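Teaching by demonstration, session 5 notes

OK, so last time we talked about why I stopped writing waypoints by hand, and a few of you asked what a good demonstration looks like. Mostly it looks boring! You drive the arms slowly, you don't show off, and you do the same thing the same way every time.

Two ways in. Hand guiding means you grab the arm and walk it through the motion — great for feel, but your own body gets in the way of the cameras. Remote control means you sit back and steer from the leader arms. It's clumsier for the first hour (mine was awful, ask Signe), but what gets recorded is what the robot can really do, so that's what we use for the brake pad task.

Before you hit record, put both arms in the start pose with the grippers open and empty. Lay the parts out on the brown paper, pads and bracket on the left, tray on the right, and shift them a little between runs. If they always sit in the same spot, the policy learns the spot and ignores the pad.

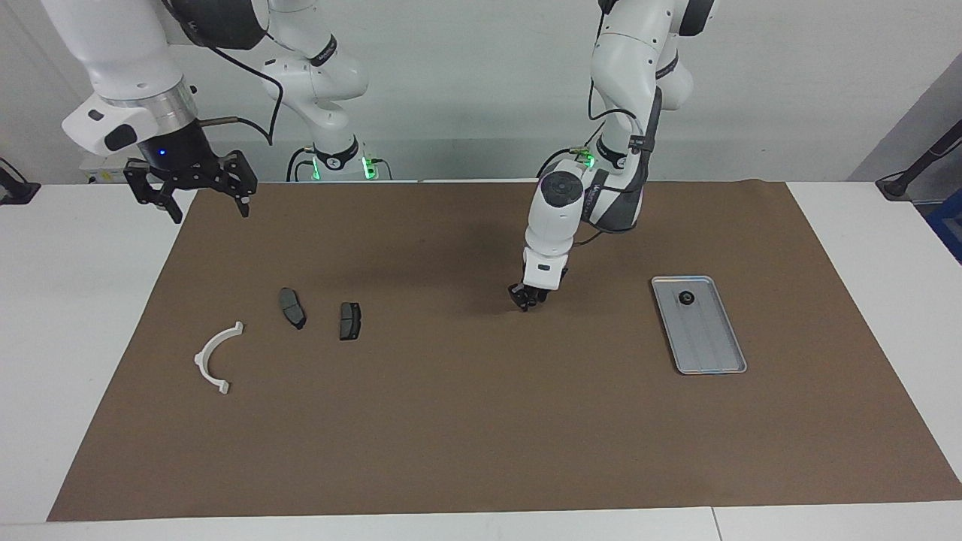
If you fumble a grasp, keep going and fix it. Those recoveries are gold! Idrisa threw his out last year and had to redo 26 runs.

For 16th November: record 3 clean runs and one with a recovery, and write down where you hesitated.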